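Packing order for school bags: books first or pencil case first?

Rinside Forum > Home and Family > Getting Organised

Thread started 11 Sep 2021 by satchelqueen

satchelqueen
Right, first full week of term done and I am far too excited about bags. I spent half of July reading up on how to pack a rucksack for my walking holiday and now I can't stop applying it to the school run! My big discovery is that if you lay the bag flat on its back on a table, open it right up and slide the books in against the back panel, they stay put all day. No more curled corners, no more reading record folded into a fan at the bottom.

We've been doing it the night before, straight after tea. It takes 2 minutes. Does anyone else have a system? I want to hear all of them, even the mad ones.

peg_and_hook
Love this. We stand ours up on a chair and drop things in from the top, biggest first. Never thought of laying it down. Does the front pocket not spill everywhere though? Ours is full of conkers already.

satchelqueen
Only if you leave it unzipped (ask me how I know). I do the front pocket last, once the main bit is closed.

bramblejam80
Going to disagree, sorry! Flat packing is lovely for you but the child has to get it all out again at a peg in a corridor with 30 others shoving past. Mine has to be packed upright, because that's how he unpacks it. If the books go in while the bag's lying down, he never knows which way up they'll be. Stand it up, spines upwards, done.

satchelqueen
Ooh, spines upwards is good. I'm stealing that. But you can do spines upwards lying down as well, they just point at the zip end.

bramblejam80
Hmm. I suppose. I'm still standing mine up.

lidlesstupperware
Can I ask about sizes? We've got a Mevley one with a laptop sleeve that takes up all the good space, and she's 7, she doesn't own a laptop. Thinking of going back to a plain one with one big pocket and one small one.

peg_and_hook
Plain every time. We had an Owino with 4 compartments and things went in there and were never seen again. I found a satsuma in it at Easter.

satchelqueen
Same here, plain is best. Put everything out on the table first, I think that's the real trick. Bag on one side, books on the other, and then you can see what you've got before any of it goes in. It's so satisfying when it's all laid out!
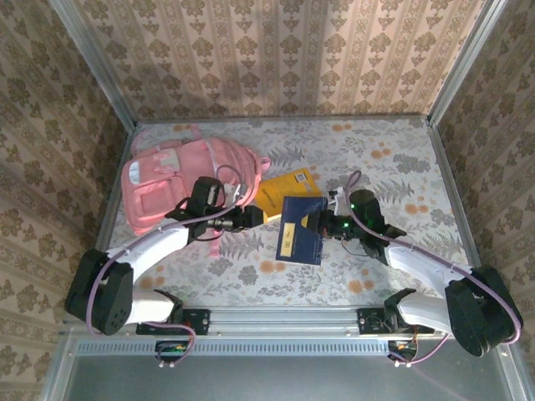
Pink bag on its back, front pocket up, yellow book and dark blue book waiting to go in.

peg_and_hook
Oh that's a cheerful pink! You'd never lose that in a cloakroom. Good padded straps on it too, and a handle at the top, so it'll hang on a peg.

lidlesstupperware
Which goes in first, the yellow or the blue?

satchelqueen
Bigger one against the back, always, whichever that is on the night. Then the next one, then anything soft like a jumper goes on the outside. Keeps the weight near their spine, same as with a walking pack.

bramblejam80
See, I'd put the reading book nearest the front whatever size it is. It's the one they get asked for first thing in the morning. Weight hardly matters with two books, you're not sending them up Snowdon.

satchelqueen
Ha, fair. It does start to matter when they bring home the library haul though. Ours came back with an atlas last year and I could barely lift it.

inkpotandpaper
Joining in because I enjoy this sort of thing more than I should. I work in a school library and PLEASE, whichever way you pack, keep the water bottle out of the book section. Side pocket or in their hand. We see so many wavy pages. If the bag hasn't got a side pocket, a plastic zip wallet for the books does the job. The Cultix ones we use have a wide opening, so little fingers can manage them.

peg_and_hook
Zip wallet! Yes! Do you put the whole wallet in flat or upright, or am I about to start another war?

inkpotandpaper
Upright in the bag, but I fill it lying on the table. Both camps can claim me.

bramblejam80
I'm claiming you.

lidlesstupperware
Tried the table thing tonight. She laid it all out herself and spotted that her spelling book was missing, then found it under the sofa. Normally I'd have been hunting for that at half past eight with one shoe on. Very pleased!

satchelqueen
Oh brilliant!! That's made my evening. Has anyone got a way of dealing with PE kit? Ours is a separate drawstring bag and it always gets left in the hall.

peg_and_hook
Clip it to the top handle with a cheap carabiner. It bangs about a bit but it gets there.

Views: 2,544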